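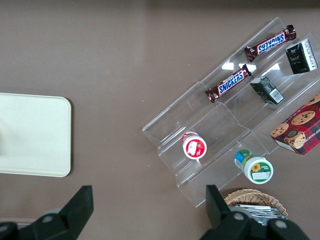

The Counter at Brallport

Kamol Ruangrit had been given the ticket office because it was the only room at the ferry terminal with a lock that worked. The company had stopped selling tickets there in the winter. What it wanted now was a snack counter, open by the end of April, and Kamol was to run it.

He had a brown table, a cream tray for people's change and a clear plastic stand with steps in it. The stock was in the back, in boxes he had not finished opening. He put two Snickers on the stand, one to a step, and a couple of the small cartons beside them. Then he went round to the other side of the table and looked at it as a customer would.

"It's crooked," said Wilfredo Macaraeg from the doorway. Wilfredo worked the ropes on the Oltari, the 13-car ferry that went over to the island and back all day.

"It's meant to be on a slant. You can see it from the door and from the window."

"Who's going to be at the window?"

Kamol didn't answer. His wife had run a kiosk at the bus station for five years, and she had always set her stand on a slant. She said people walked past a straight one. He had carried boxes for her at weekends and had never thought to ask about the rest of it, how much to order or what to do with the things that didn't sell.

Wilfredo came in and put his gloves in his pocket. He bent down to look at the cartons.

"You want the chocolate lower," he said. "Children can't reach up there."

"Children haven't got any money."

"They've got mothers."

Kamol moved the top bar down a step, looked at it, and moved it back. The light from the window was on the plastic and made two white patches just below the bars. He thought about a blind. There was a form for asking the company for things, and the last thing he had asked for on it was a kettle, which had still not come.

The Oltari sounded her horn. Wilfredo looked over his shoulder at the slipway, where the first cars were starting their engines.

"I'll take one," he said. "What are they?"

Kamol had the price list somewhere. He looked under the tray, then in his jacket, then in the back among the boxes. When he came out again Wilfredo had gone — he could see him through the window, running, one glove on. There were coins on the tray and both bars were still on the stand.

He counted the coins into the tin and wrote the sale in the book. Then he put one of the bars in his pocket and went down to the slipway to catch the boat.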